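Packing and Kitting Floor > Automation > Two-gripper kitting cells, six weeks in: what changed for your operators?

feedscrew_17
Posted 09/06/2026

We run consumer kitchen goods, mixed plastic parts, 683 SKUs in the kitting area. In April we replaced four manual benches with two enclosed cells from Wotden. Line control is still Illell, unchanged.

Rate is fine. I am asking about staffing. Before, a kitter picked, checked and bagged. Now the same person loads trays, clears faults and signs off rejects. Job grade is the same. Birutė Kütt, our shift lead, has asked for a regrade and I have to write the technical half of the case. What did other sites do?

palletjack
Depends what "clears faults" means. Reset button, or opening the guard and reseating parts?

feedscrew_17
Both. A typical shift is 17 stops per cell. Most are double picks or a part sitting crooked in the grip. The operator reads the fault code, opens the door, removes the part, checks the finger faces, closes, resets. Anything involving a cable or a bracket goes to maintenance.

Thin flat parts are the worst. They swing after pickup and the cell has to wait for them to settle before placing.
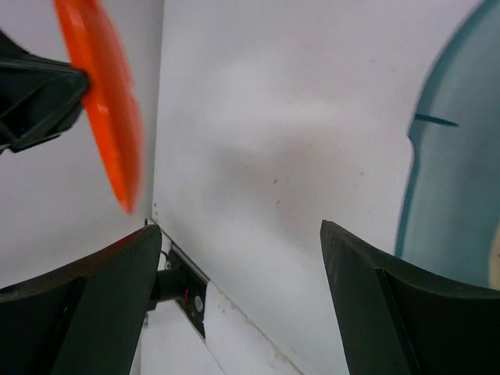
Translucent parts come second. The vision threshold that works for solid colors misses edges on the clear ones, so we keep two recipes, and the operator has to know which one is loaded. It is a skill the bench job did not ask for, and it is not in the job description.

Sotwood_Ops
We went through this at Sotwood. Our answer was no regrade. Picking recipe A or recipe B from a menu is an instruction, same as picking the right bag size. If your operators need judgment to choose the recipe, the recipe selection is badly set up. Tie it to the tray barcode and the question goes away.

torque_spec
Disagree. We tied ours to the barcode and still had mixed trays from the supplier. Somebody has to notice. With manual kitting a bad part cost one bag. With the cell, a wrong recipe ran for 20 minutes before the check scale caught it.

Sotwood_Ops
Then fix incoming inspection. You are describing a supplier problem and paying for it with a pay grade.

torque_spec
I am describing who finds it.

P. Majumder
Maintenance side, different company. Two points for the write-up.

1. Log stops by cause and by who cleared them. We did this for 1,000 stops before talking to HR. Operators cleared most of them without a call. The percentage moved the discussion, opinions did not.

2. Check what training the guard access requires at your site. Ours needed a signed lockout module for anyone reaching inside the cell. Once that was mandatory, the old job description was out of date on paper and the regrade followed.

One warning - two of our best bench people did not want the new job. They liked the handwork and the talking. Cell work is mostly standing, waiting and walking between doors. We moved them to returns. Pranab

palletjack
Same at our place. The waiting is the part management reads as "easier". It is less lifting, sure, but you can't leave.

feedscrew_17
Useful. The cells export fault codes but not who cleared them, so I will add a badge scan at reset. Does Khan or anyone else sell a reader that talks to Illell directly, or is it a separate box?

torque_spec
Separate box for us. Dry contact in, timestamp out, merge the files weekly. Ugly but it works.

Sotwood_Ops
Tell people what the scan is for before you install it. We didn't, and for a month faults got cleared by whoever had the shift lead's badge.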